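Give the Old Dish Rack a Second Job

If you have ever bought a new dish rack and then found you couldn't quite bring yourself to throw out the old one, you are in very good company (mine sat on top of the fridge from May until the first frost, holding nothing but dust). I finally carried it out to the craft table one Saturday, and it has been earning its keep ever since!

The slots that used to hold dinner plates are just as good at holding anything flat or round that likes to roll away or slide under something else. Big rolls of tape are my favorite. Stand them upright in the slots and you can see which one is running low without digging through a drawer. Lids work too, and so do envelopes, sanding discs and those thin cutting mats that curl if you lean them in a corner.
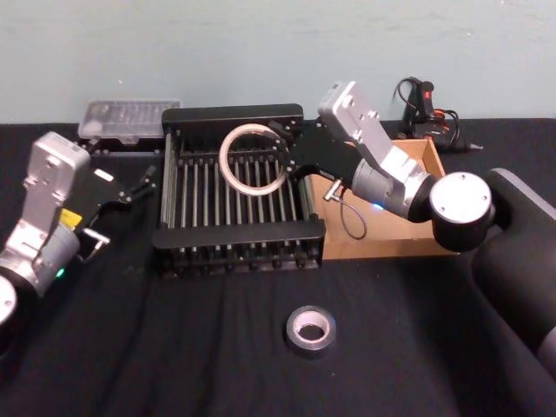

Before you start, give the rack a good wash in warm water with a little dish soap and let it dry all the way through – overnight if you can stand to wait. Old racks can hide a bit of rust where the rods meet the rails, and rust will mark paper and tape. A scrub with baking soda takes care of most of it.

An old cloth spread over the table is worth the trouble as well. It keeps the feet from scratching and it catches the snips and threads, so cleaning up is a matter of taking it outside and giving it a shake. I like a dark one, but use whatever you have in the linen closet.

Leave 2 slots free for whatever you are using that day, and wipe the rods down when you change out the cloth. Small things that fall right through, like buttons and clips, do better in a lidded container next to the rack.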